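4. Levelling and Filling the Disora Drip Coffee Stand

Read this section before the stand is loaded. People who read it afterwards tend to do so with a cloth in the other hand.

4.1 Screw the four feet in fully, then back each one out by a single turn.

4.2 Set the stand down and lay the bubble level across the top rail. Adjust the front feet first. The back feet will sulk, but leave them alone.

4.3 Fill the tank to the 200 ml line. There is an 80 ml line as well, put there by Rodrigo Bettencourt for reasons he has taken with him to the Purnholm office.

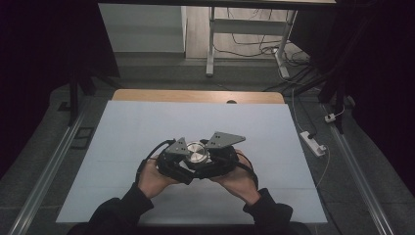
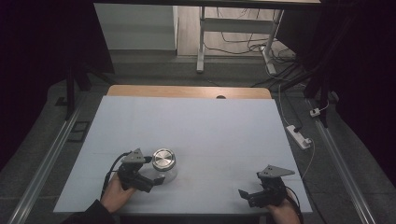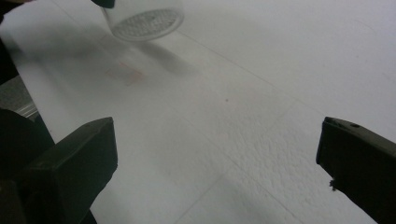

4.4 Choose a surface that doesn't rock. The stand weighs very little when empty and a good deal more when full, and a wobble you can ignore at 4.2 will be hard to forgive by 4.5. A large pale board laid flat over a wooden tabletop, as in the second picture, will do nicely, and it shows up drips – there will be drips. Press down on each corner before going on.

4.5 Open the valve a quarter turn and wait 17 seconds. If nothing comes out, close it, check the washer and begin again.

Caution: do not use water above 40 degrees for the first fill. The seal needs a gentle start in life.

Note: spare washers are sold in pairs. Order from Kratochvíl before noon on Friday, or get used to the drip.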